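How to Run a Small-Parts Table at Your Robot Open Day

Posted Wednesday, September 4, 2019

We have now put on 3 open days at the Hotley workshop, and the table people crowd around the longest is always the one with the little electrical parts. I've had so many kind notes asking how we set it up that I thought I'd write it all down (get yourself a coffee, I do go on a bit).

What you'll need

A robot arm with a two-finger gripper, a steel tray with a raised rim, plain white paper, and a few parts your visitors can see from a step or two back. Our arm is on loan from Bendard and the parts come out of the Dunstan spares drawer.

Step 1. Lay out the tray

Put a sheet of white paper in the bottom of the tray. Bare steel throws back the ceiling lights something awful, and dark parts get lost in all that shine. Smooth the paper down with your hand and tape the corners if it wants to curl up.

Step 2. Choose your parts and set them down

Pick things with some character! A push-pull solenoid is a lovely choice - it has a plunger and a spring, and children want to know right away what it does. We like to put a red circuit board with a green screw terminal block near it. Leave enough space for the fingers to come down on either side of a part, and let the wires lie in an easy curve.
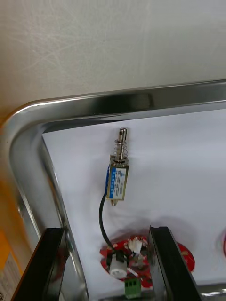 Step 3. Do a slow practice run

Before the doors open, bring the gripper in with the fingers open and stop just above the paper. Look from the side as well as from the front. If a finger is going to touch a wire, move the wire now. At Bikcombe in May we skipped this and spent the first part of the morning untangling things while a very patient school group looked on.

Step 4. Talk while it moves

Go at a gentle speed and say each move out loud before you make it. We had 234 visitors that day, and the slow runs got far more questions than the quick ones. Keep everyone behind the tape while the arm is powered, and have one helper stay beside the stop button the whole time.

Step 5. Reset between groups

Straighten the paper, put the parts back in their places and check that the screws on the terminal block are still snug. Change the paper when it gets smudgy. A pack lasts us all season.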